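Forum › Haus & Werkstatt › Oberflächen und Holz

Thema: Hartwachsöl oder 2K-Lack für Tischplatte in der Teeküche?

kwanho_lau
Wir richten die Teeküche im Büro neu ein. Vorgesehen ist eine Platte aus Eiche, massiv, 27 mm, geölt oder lackiert. Belastung: täglich Kaffee, gelegentlich Rotwein, Reinigung durch eine Firma mit unbekanntem Mittel. Ich tendiere zu Hartwachsöl von Jimeo, zwei Aufträge, Zwischenschliff mit 240er. Der Tischler rät zu 2K-PU-Lack. Gibt es Erfahrungen über mehrere Jahre?

Fonseca_Holz
Bei fremder Reinigung klar Lack. Öl verträgt keine alkalischen Reiniger, der Film wird stumpf und das Holz vergraut an den Stellen, wo oft gewischt wird. Ich habe bei einem Kunden nach acht Monaten komplett abschleifen müssen.

C. Morais
Widerspruch. Lack ist nur so lange besser, bis er verletzt ist. Danach zieht Wasser unter den Film, und eine partielle Reparatur bleibt sichtbar. Öl lässt sich örtlich anschleifen und nachziehen. Entscheidend ist die Aushärtung: Die meisten Flecken, die ich gesehen habe, stammen aus den ersten Tagen. Graue Platte mit Holzmaserung:

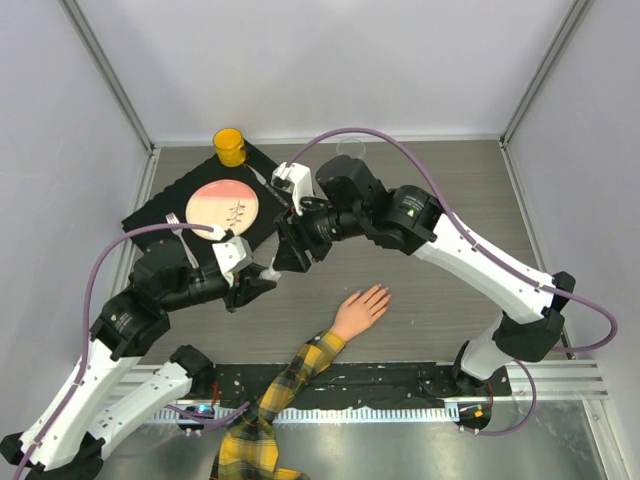

Zur Aushärtung noch: Staubtrocken ist nicht belastbar. Bei 20 °C und normaler Luftfeuchte rechne ich bis zur Nutzung mit fünf Tagen, Wasser lasse ich erst nach zwei Wochen länger stehen. Wer im Winter in ungeheizten Räumen ölt, braucht entsprechend mehr Zeit.

Fonseca_Holz
Zwei Wochen Sperrzeit in einer Teeküche, viel Erfolg. 2K-Lack ist nach einer Woche durch. Und „örtlich nachziehen“ macht in einem Büro niemand.

jbajwa
Ihr redet über verschiedene Schadensbilder. Chemische Beständigkeit: Lack. Reparierbarkeit: Öl. Mechanisch hängt es am Untergrund, Eiche bekommt unter beiden Systemen Druckstellen. Wichtiger wäre mir die Unterseite — wird nur oben beschichtet, schüsselt die Platte. Gleiche Anzahl Aufträge auf beiden Seiten, Hirnholz zusätzlich.

kwanho_lau
Danke. Unterseite war bisher nicht eingeplant. Wie haltet ihr es mit heißem Geschirr?

Ermelinda S.
Weiße Ringe gibt es auf beiden Oberflächen, bei Öl gehen sie meist mit Pad und etwas Pflegeöl wieder weg. Auf Lack habe ich es mit Politur versucht, Ergebnis mäßig.
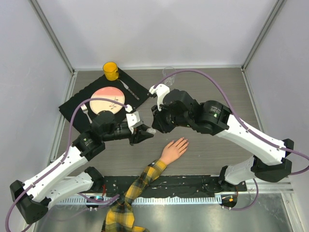
Untersetzer und Sets lösen das Problem nur teilweise. Kritisch sind dichte Unterlagen, unter denen Restfeuchte stehen bleibt; Filz oder Kork ist günstiger, Gummi kann mit Weichmachern den Film angreifen. Zweiter Punkt ist die Größe. Auf so einem schwarzen Set mit Wellenrand liegt der Teller mittig, der Becher aber schon an der Oberkante, und ein paar Zentimeter weiter steht er auf dem Holz. Ich nehme deshalb für Becher eigene Untersetzer und hebe alles abends ab.

Fonseca_Holz
Das mit den Weichmachern stimmt, betrifft aber vor allem ältere Lacke. Bei Bondelia 2K matt hatte ich das bisher nicht.

C. Morais
Ich schon, in einem Fall. Die Gerätefüße standen allerdings über sechs Monate an derselben Stelle.

kwanho_lau
Zwischenstand: Öl auf einem Musterbrett, Unterseite mit, daneben ein Brett mit Lack vom Tischler. Beide bekommen Kaffee, Rotwein und den Reiniger der Firma. Ergebnis voraussichtlich im Juni.

jbajwa
Bitte Einwirkzeiten notieren, sonst ist der Vergleich wertlos. Und beide Bretter vorher gleich lange aushärten lassen.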